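Filed under: Labs & Makers, Robotics, Long Reads

This site uses cookies to remember your reading preferences. Accept | Manage

Austra Sakalauskas talks fast when the subject is crinkly plastic. She leads the household handling project at Irkerbridge, and for the past year she has been teaching a policy to pack boxes from demonstrations people record by hand in ordinary homes.

"Snack bags are wonderful!" she says. "They fold, they slide, they reflect everything. A wooden block is the same shape every time you meet it. A bag of chips is a new object each time you squeeze it."

Her team's method, called Drodau, splits each demonstration into short pieces around the moment the fingers close. The model then learns the grasp and the carry separately, and a small third network decides when to switch. Earlier versions learned the whole motion in one go and tended to let go early.

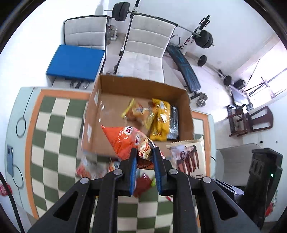 An orange snack bag held between the blue finger pads, over an open cardboard box.

The set now holds 2057 demonstrations from 13 homes. Sakalauskas is most excited by how little tidying went into them. "I kept asking people to leave the room alone. Chairs, cables, gym gear, bright windows, I wanted all of it, and when we trained on the messy rooms the grasping got better in the clean ones too. I ran that test again because I didn't believe it!"

On bags the model had never met, it finished about 8 packing tries in 10, she says, and most of the misses came from bags lying flat against a wall of the box. Her colleagues at Tukholm are trying a softer fingertip for those.

Next comes unpacking, with the same homes and the same groceries. "Taking things out is harder, I think. We start in December, so ask me again in spring."

Last updated: December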